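Looking after a two-arm bench cell
4 min read

These notes cover the small sorting cell at the Flulham workshop: two UR arms facing each other across one table, a two-finger gripper on each, a tray in the middle and a handful of foam cubes. Most of the stoppages logged since July came down to the table covering, the cables or the fingers, and all of them can be dealt with using hand tools.

Covering the table

Use plain brown paper, pulled tight and fixed underneath. Bare laminate reflects the lights and upsets the colour settings. Lay the blue tape grid after the paper has been down overnight, as fresh paper off the roll relaxes and carries the tape with it. Measure from the mounting plate at the table edge and never from the old tape. Press the strips down with a plastic scraper, then run a fingernail along each end. A lifted end will catch a finger on a low pick.

Change the paper when it scuffs. Patching leaves a ridge. 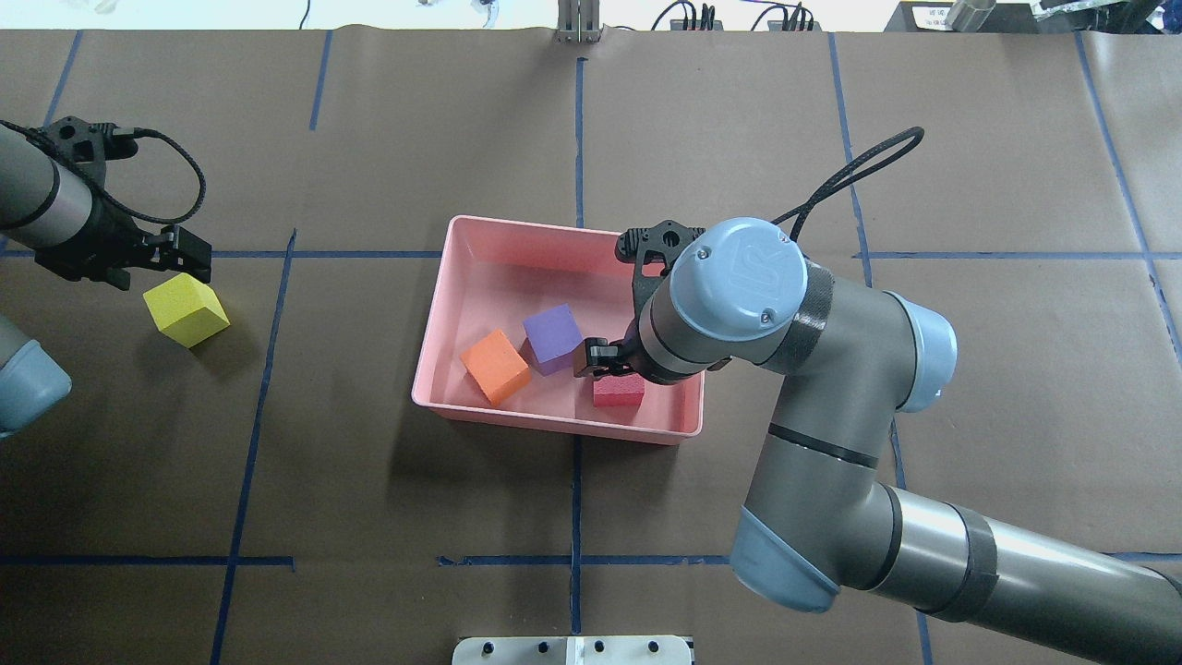 Cable dressing is where most people go wrong. The gripper lead needs a loop large enough for the last joint to turn both ways without pulling on the connector. Fix it to the link with a band of cloth tape, two turns, no more. Move the wrist by hand in freedrive to both ends of its working range before running anything at speed. If the loop snags on the bracket, take it off and start again. Cable ties are not a substitute: they bite into the jacket, and the lead on the Onix test rig failed in 22 days for that reason.

Fingers and pads

Wipe the finger faces with isopropyl alcohol on a lint-free cloth at the start of each shift. Foam sheds a fine dust which builds up at the tips and makes the grip uneven. Check the bracket screws every 1,000 cycles. They should be snug; the thread is short and strips easily. Máté Orbán keeps a spare set of screws in the Vonby drawer, and anyone who takes one should write it on the card.

Set the closing force low. Foam needs very little, and a cube squeezed hard comes out with a waist that throws off the next pick.

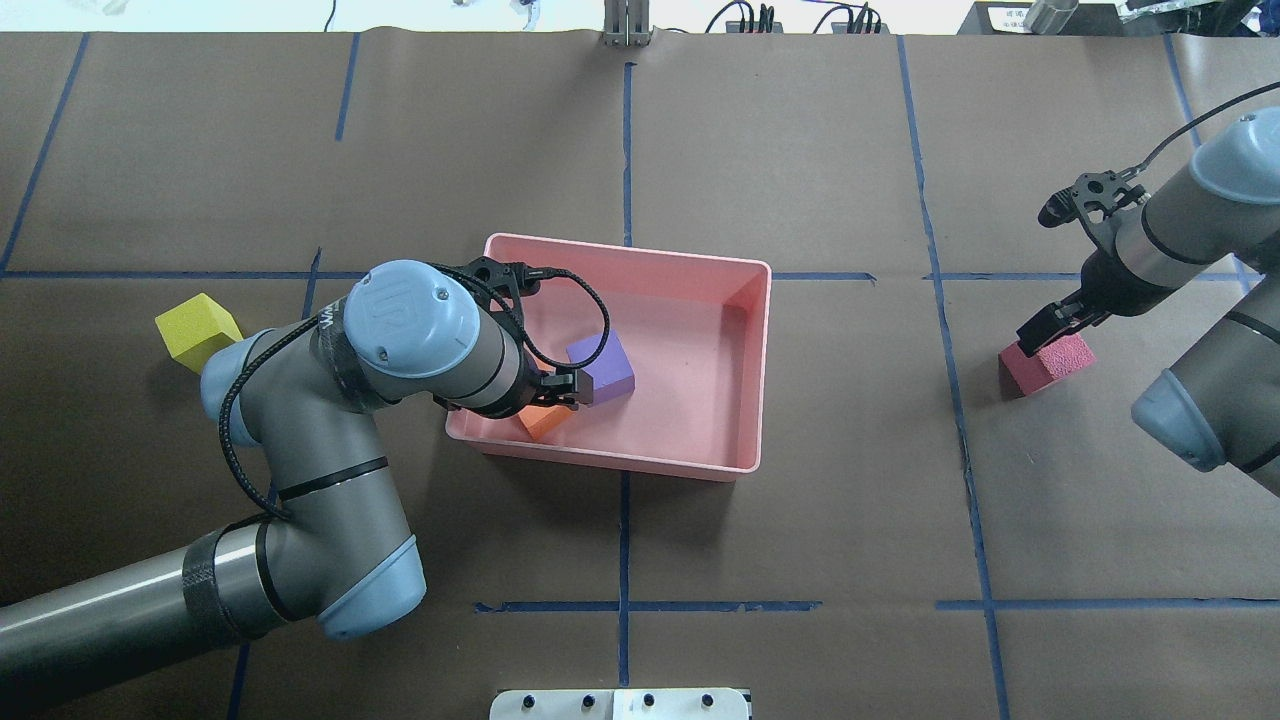

Tray position

The tray weighs next to nothing and creeps when a finger brushes the rim. Put a small square of double-sided tape under each corner and replace all four together. After refitting, jog each gripper down over the tray at the slowest speed and look at the clearance from the side. We allow 3 mm between fingertip and tray floor.

Both arms share the space over the tray, so check the waiting positions after any change to either program. Florêncio Ramalho's rule is to run the new program with one arm parked, then the other, and only then both together at reduced speed.

Faults

If a gripper stops responding, reseat the plug at the power strip end first. Error 119 in our own log means a lost connection and clears on restart. If it returns within the hour, change the lead. Replacements come from Sárközi and the part number is inside the cabinet door.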